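Timolow Print Filament, Signal Orange

Item no. 2236
Made by Uibo
Sold by Sikau Workshop Supply

Signal Orange is the brightest shade in the Timolow line, which now runs to 23 colors. It is a solid, opaque orange with a slight sheen straight off the printer. People buy it for knobs, handles, brackets, drawer pulls, tool holders and any small part that should be easy to spot on a bench.

The filament comes on a cardboard spool in a resealable bag with a drying pack inside. Spools are wound by machine and the loose end is clipped to the rim. Keep the end clipped when you take the spool off the printer, or the top layers will slip over each other and jam on the next job.

Specifications

Diameter: 1.75 mm
Net weight, standard spool: 1 kg
Net weight, small spool: 313 g
Spool material: cardboard
Bag: resealable, with drying pack
Finish: light sheen, opaque
Matching shades: Off-White, Coal Black, Warm Gray

Printing

Nozzle and bed temperatures are printed on the label of each spool. They can differ a little between batches, so go by the label on the spool you have and not the one from last time. Start in the middle of the range. If you see fine strings between parts, come down in small steps. If the layers pull apart when you bend a test strip, go up.

A clean bed matters more than glue. Wipe it with alcohol and let it dry before you start. Smooth and textured sheets both work. On a smooth sheet the underside comes out glossy, and some customers print handles face down for that look.

Run the part fan at full from the third layer on. Tall, narrow parts need a slower outer wall or the curve gets rough near the top.

Fine detail

Orange shows surface detail well. Grooves and ribs catch the light in a way they don't in black, where they tend to vanish. The downside is that scars from supports show too. Turn the part so the supports land on a side that won't be seen, or cut the model and bolt the halves together.

For ribbed surfaces, set the layer height first and draw the ribs to suit. Ribs that fall between layer heights come out uneven. Thérèse Zacharias tests the colors for us and keeps a set of sample tiles at the counter – smooth, ribbed and textured – in every shade we stock.

Using two colors

Many parts are easier to print in separate pieces than with color changes. Print the body in Off-White and the parts that stand out in Signal Orange, then join them with screws. There is no purge waste, and you can replace one worn piece without reprinting the rest. Leave a little clearance where pieces meet. Round-head black screws look good against either color and are in the Dondow hardware boxes, sold separately.
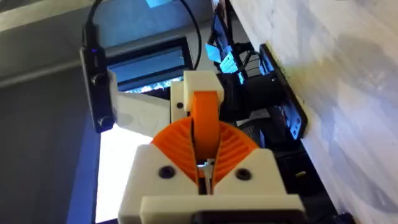
Printed parts in orange and off-white, with black round-head screws and fine ribs on the curved orange pieces.

Storage and drying

Close the bag after each use. Filament that has taken on moisture will pop or hiss at the nozzle and leave a fuzzy surface. Drying instructions are on the inside of the box lid. Don't use a kitchen oven. Most run too hot at the low end and the spool will soften.

Color and sunlight

Signal Orange is for indoor use. Parts left in a sunny window will fade over time, and parts left in a parked car can warp. For outdoor work, ask us about the Timolow outdoor line, which has its own orange – slightly darker, so don't mix the two on one piece.

Ordering

Single spools ship the next working day. The case pack holds 8 standard spools of one color. Mixed cases can be made up at the counter but not through the web store. If you need spools from a single batch, write that in the order notes and we will check the batch labels before packing.

Unopened spools can be returned. Opened spools can be exchanged if there is a winding fault. Send a photo of the spool and the batch label to Cheng-en Yu at the order desk.

Page updated Monday, September 23, 2024. The small spool was added in July.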